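Gripper comparison for computer take-apart work
Progress report to the Evden fund, 4/24/24
Prepared by Nazar Polishchuk, Skoryk workshop

Thank you again for your patience over the winter, and for the kind note that came with the second payment. I am glad to say we are well into the trials now, and the bench is finally laid out the way I described it in the proposal (give or take a few holes I had to drill twice!).
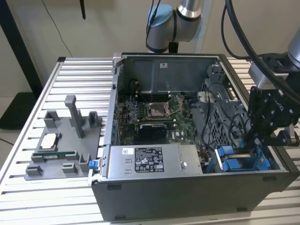 The bench with an open tower, both arms and the printed fixture plate.

You will remember that the plan was to compare 3 grippers on the same small jobs: memory, processor and the blue drive latches. The Robotiq has had the most time so far, with 47 runs logged, and it has been a pleasure to work with. We keep its speed setting well under the top value of 255, and I have grown rather fond of it at the slow end, where you can watch the fingers settle before they close.
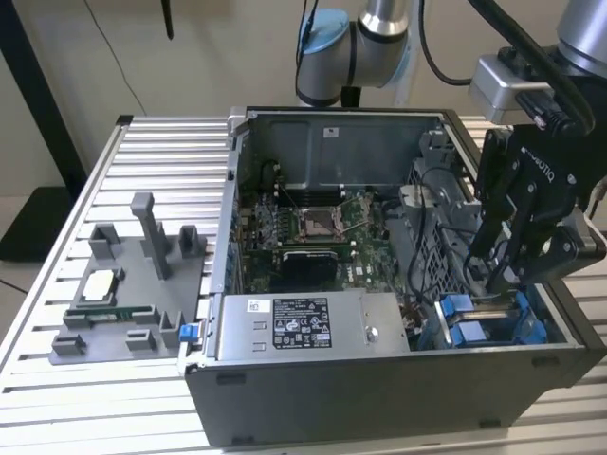
The latches remain the hard part. There is little room to get two fingers down beside the drive cage, and the cables in that corner have a way of wandering back after we have tucked them aside. We tried coming in at a steeper angle last month, which helped with the reach but made it harder to judge the depth from the fixed camera alone, so most of our recent effort has gone into the wrist camera.

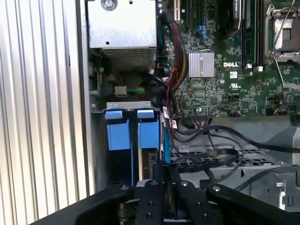 Glare off bare metal still bothers the software more than I would like, and I have spent several long evenings on the exposure settings. The Huvby gripper goes on next, followed by the Drostau, and both will get the same jobs in the same order so that the numbers can sit side by side.

On the money side, 3000 of the equipment budget is still unspent, and I would like to put it toward spare fingertips and better lighting if you have no objection. A short reply by email is plenty. The full comparison should reach you in June, and you would be most welcome to come and see the bench before then.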